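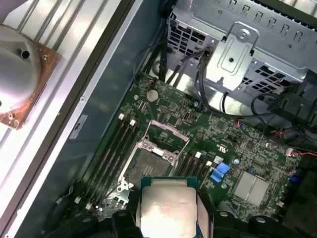
A processor over an open socket on a green motherboard.

Mamthorpe extends service life of municipal computers to 2036

The town of Mamthorpe will keep most of its office computers in use until 2036 under a maintenance plan approved in April. The plan covers 767 desktop machines and servers in town offices, the library and both water treatment sites. Under the previous schedule, each unit was replaced after five years whatever its condition.

Machines will now be tested once a year. Those that pass stay in place. Those that fail will be sent to a repair shop in Joltusstead, where processors, memory and power supplies can be exchanged between units of the same model. Units with a damaged main board will be kept for parts.

Yuxi Tian, who manages equipment purchasing for the town, said the change should reduce new orders by more than 30 percent over the life of the plan. "Most of the units we retired last year had one faulty component," Tian said. "The rest of the machine was serviceable."

The repair contract went to Deng, a local firm, which submitted the lower of two bids. The other bidder, Prostar, had proposed leasing new equipment to the town.
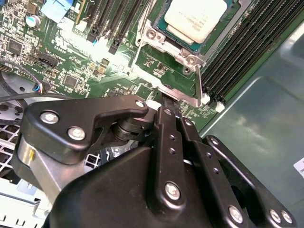

What happens to the data on a computer sent for repair?
The drive is removed at the office and stays in town custody. A blank drive is fitted for testing.

Security updates remain the main limit on the plan. According to a report by systems analyst Qianru Qian, 38 of the machines run software that can no longer be updated. They will be disconnected from the town network before the first round of testing and used only for local tasks such as label printing.

The library's public terminals will be tested first, outside opening hours. Water treatment control systems are covered by a separate contract and are not affected.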